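Router Placement in a Small Home Office

Wi-Fi signal drops with each wall it passes through, and brick or tile costs more than drywall. Set the router near the middle of the home, at desk height or above. Keep it out of closed cabinets and away from the microwave. 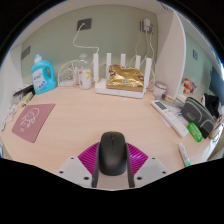

Test one change at a time. Run a speed test in the far room, move the router 5 feet, and run it again at the same hour. A spot at the back of a desk works well if the antennas can stand upright, as on the white unit with five of them, and the cable to the wall outlet has slack. Upright antennas favor rooms on the same floor.

For a second floor, tilt one antenna sideways and retest. Dust the vents in December, with the power off.

Updated 4/7/18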